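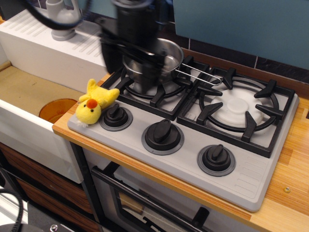
The small saucepan on the back left burner.

We moved to Clerley in August, and I have been cooking on a two-burner stove ever since. The house we left in Wurkham had five burners and a warming drawer I used twice. I expected to miss it more than I do.

The kitchen is narrow. There is one stretch of counter, 14 inches wide, between the sink and the stove, and that is where all the chopping gets done. The first week I kept trying to cook the way I used to, with pasta water, sauce, a vegetable and something in a skillet all going together. Dinner was late every night and half of it was cold.

What I do now is cook the slow thing first and get it off the heat. Beans, rice and potatoes will all sit under a lid for twenty minutes without suffering. I wrap the pot in a bath towel and put it on top of the fridge. Then both burners are free for the last part of the meal.

The other change was getting rid of pans. I had kept a box of them from the old place, including a stockpot I bought at the Bellthorpe flea market and never filled more than a third of the way. I kept one skillet, one medium pot with a lid, and one small saucepan. The rest went to my sister's garage. 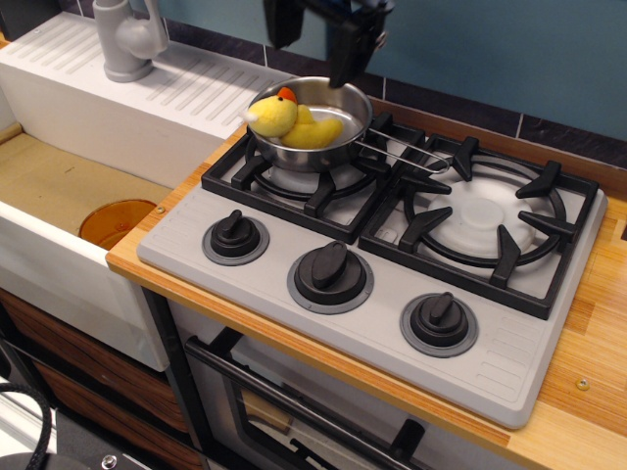
A yellow duck in the pan.

The small saucepan does most of the work. Oatmeal in the morning, eggs, gravy, reheated soup, warm milk. It holds enough for two people and it washes in ten seconds. If I had to keep only one, I would probably keep that one and eat a lot of soup.

I also started writing down what I spend on groceries, mainly to see if the smaller kitchen made a difference. In our last full month in Wurkham it was $422 for the two of us. Last month I was $90 under that. Some of the difference is the store, as the Yilma market down the hill is cheaper for produce, and some is that I can't fit much in the cupboards. I don't buy three kinds of vinegar anymore.

There are things I haven't solved. Pancakes for company take forever. Canning is out. I tried making jam in the medium pot in two batches and the second one scorched while I was filling jars from the first. I have put off anything that needs a big pot of boiling water, and I may just borrow that stockpot back for a weekend.

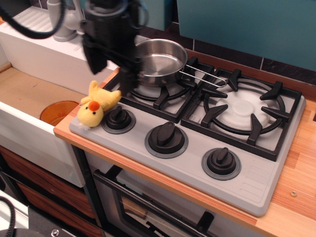 Two-burner chili

Brown a pound of ground beef in the skillet and drain it. In the medium pot, soften one onion and a green pepper in a little oil, then add two spoonfuls of chili powder and one of cumin. Stir for a minute. Add the beef, a big can of tomatoes and two cans of beans, drained.

Bring it up to a simmer, turn it low and leave it for forty minutes with the lid half on. Salt at the end. Make the rice on the other burner once the skillet is out of the way.

It's better the next day, reheated in the small saucepan with a splash of water.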